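Section 7: Sealing and Caring for Your Stone Countertop

Welcome back! If you have worked through the earlier sections, your new Fallbridge countertop is level, the seams are filled, and you have probably been itching to put something on it. Please hold off just a little longer. Stone takes in oil and juice faster than most folks expect, and an evening spent on the sealer now will spare you a good deal of scrubbing later on.

Your kit includes one bottle of Ternov sealer, two lint-free cloths and a soft pad. You will also want mild dish soap, a bucket and a pair of rubber gloves.

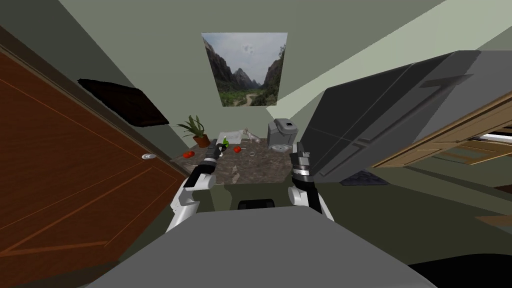 Page last changed: July

Before you start

Clear off everything that can be moved, and wash the whole surface with warm water and a few drops of soap. Rinse it twice, dry it with a towel, and then leave it alone overnight. We know that waiting is the dull part, but sealer put over damp stone can dry cloudy.

CAUTION: Open a window and keep the stove off while you work. Sealer fumes can catch fire.

Applying the sealer

1. Try a little sealer in a spot that doesn't show, such as the strip behind the faucet. Wait 16 minutes and wipe it off. If you like the color, carry on.

2. Shake the bottle gently and pour a small puddle, no bigger than a pancake, at the end farthest from the sink.

3. Spread the sealer with the soft pad in slow, overlapping circles. Work in patches you can reach comfortably without leaning on the stone.

4. Let each patch sit until the edges begin to look dull, then buff it with a clean cloth. Don't let it dry all the way – dried sealer leaves a haze that takes real elbow grease to get off.

5. Wait 2 hours and put on a second coat in the same way. The darker Vindisberg stones are usually fine with one coat, though a second does no harm.

6. Keep the surface dry until the next morning.

NOTE: If you do end up with a haze, put a few drops of fresh sealer on a cloth, rub the spot and buff again right away. That usually clears it.

Everyday care

Wipe up wine, coffee, lemon juice and tomato sauce as soon as you see them. A damp cloth is plenty for daily cleaning. Please stay away from vinegar, bleach and scouring powder, even the kind marked gentle. Set hot pans on a trivet, and use a cutting board for your knives' sake as much as the stone's.

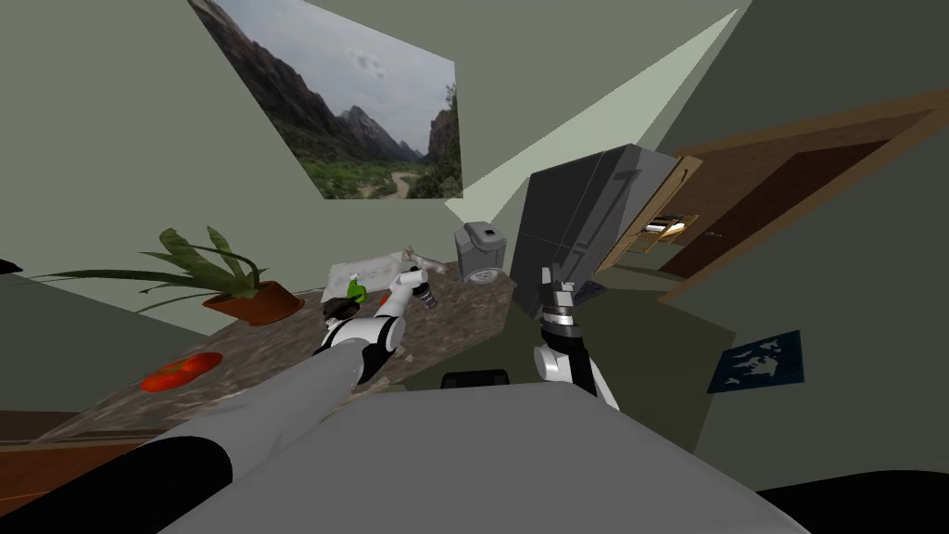 Speckled brown granite, with a white tray or container on the counter.

To find out whether it is time to seal again, sprinkle a spoonful of water on the stone and come back after a few minutes. Beads mean the sealer is still working. A dark patch means the stone is drinking, and you should plan on a fresh coat that week. The spots beside the sink and the stove tend to go first.

Owners of the honed Miah finish should turn to Section 8 before using any polish.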